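ひもの「絡まない」表示、社内の結び直し調査を経て取り下げへ
Surnus、編みひも製品の説明文を改訂

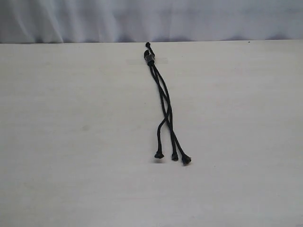 黒の編みひも（写真提供：Surnus広報室）

2024-03-08

収納・手芸用品のSurnusは、編みひもシリーズ「Tillovach」の商品説明から「絡まない」「ほどけない」の二つの表現を削除します。新しい説明文は自社サイトから順次差し替え、店頭の台紙は次回の印刷分から切り替えます。価格と品番に変更はありません。

きっかけは、昨年11月に始めた社内の確認作業です。ひも類の説明文には、業界全体で長く使い回されてきた言い回しが少なくありません。「絡まない」もその一つで、当社の資料をさかのぼっても、誰がどのような条件で確かめたのかを示す記録は見つかりませんでした。根拠が見つからない以上、残しておく理由もないというのが商品企画部の判断です。

確認では、複数本をまとめた黒い編みひもを22組用意し、引き出しに入れる、かばんの内ポケットに入れる、机に広げて置くという使い方を148回繰り返しました。途中で絡みが生じたのは56回です。多いと見るか少ないと見るかは使う方によりますが、「絡まない」と書ける数字ではありません。端の結び目が緩んだ例も28回ありました。

商品企画部のエウジェニー・カロン（Eugénie Caron）は次のように述べています。
「細いひもを何本か並べて置けば、一本がほかのひもの上を横切ります。机の上でもそうなるのに、かばんの中では絡まないと言われても、私なら信じません。編み方を変えれば解決するという提案も社内にありましたが、試作品を見るかぎり、差はよく分かりませんでした」

改訂後の説明文では、次の点を記載します。
・先端の結び目は使用中に緩むことがあります
・複数本をまとめて保管すると絡むことがあります
・束ねた部分を強く引くと、ひもを傷めるおそれがあります

あわせて、保管方法の案内も見直します。従来の「八の字巻き」の図解は、長いケーブル向けの説明を流用したもので、短いひもでは巻き終わりを留めにくいとの指摘が販売店から寄せられていました。新しい案内では、束ねた側をそろえて平らに置き、残りを軽く二つ折りにする方法を紹介します。これで絡みがなくなるとは申し上げません。

販売店Fabbriの売場担当、ニカノール・ガリード（Nicanor Garrido）氏のコメントです。
「お客様に聞かれるのは、たいてい長さと太さです。『絡まない』の文字で選んでいた方がどれほどいたのか、正直なところ疑問です。説明が短くなるなら売場としては助かります。ただ、台紙が新旧混在する期間は問い合わせが増えるでしょう」

なお、収納ブランド「Wukia」に同梱している編みひもについても、同じ基準で表記を点検しています。結果がまとまり次第、自社サイトに掲載します。すでにお買い上げの製品は、これまでどおりお使いいただけます。表記の変更に伴う回収は行いません。

■本件に関するお問い合わせ
Surnus 広報室
担当：カルメラ・レオーネ（Carmela Leone）
自社サイトのお問い合わせフォームよりご連絡ください。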